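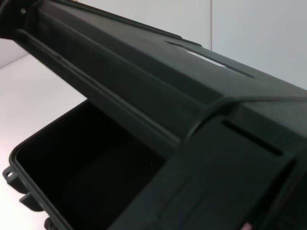
Dashboard panel, glove box side, on the white table.

March 19, 2021

Equipment planning update for the Votness grant

Hi all, I promised a money update as soon as the February quotes were in, and they finally are, so let's start there. Short version: I'd like to change what we buy first, and I need your okay before I sign anything.

The original plan had us ordering 2 arms from Zeltness right away and sorting out the tooling later. I've gone off that idea. After a few weeks of working with these dashboard panels I think the tooling is where we could really get burned! They're big, they're black, and the finish is matte with a fine texture, so a vision quote that was priced for shiny little brackets doesn't tell us much. The lower slot and the glove box opening go so dark that I want lighting as its own line in the budget. It was buried under "miscellaneous" before (my doing, sorry).

So what I'm proposing is one arm now, with the second held back until the first cell has run 500 panels. Zeltness will keep the price on the second arm for 10 months, which I got in writing. That frees up enough to pay for a proper fixture from Brovulov, and I'm pretty excited about that one. Their first drawing located the panel off the mounting tabs next to the glove box compartment. I asked them to requote with support under the front face too, because I don't love the thought of a part this size hanging off a couple of tabs. The new drawing hasn't come back yet.

On grippers, we have a quote from Hwang for a suction set and another for a two-finger style. I'm leaning toward budgeting for both. The broad upper surface looks like fair game for suction, but there's a slot running along it and a raised rib further down, so cup placement will take some fiddling and I'd hate to be stuck with one option. If that's too rich for you, tell me and I'll cut the two-finger set first.

Still open: floor space (we're 2 feet short if the guarding goes where the layout shows it), the power drop, and training. I had no training money in the first budget at all, which was dumb. The Zeltness course has a waiting list, so I've put our names down without paying.

Spending so far is only the trial panels and shipping, and invoice 177 covers the lot. I've attached it with the three quotes. What I need from you is a yes or no on splitting the arm order, and after that I'll send the revised budget sheet.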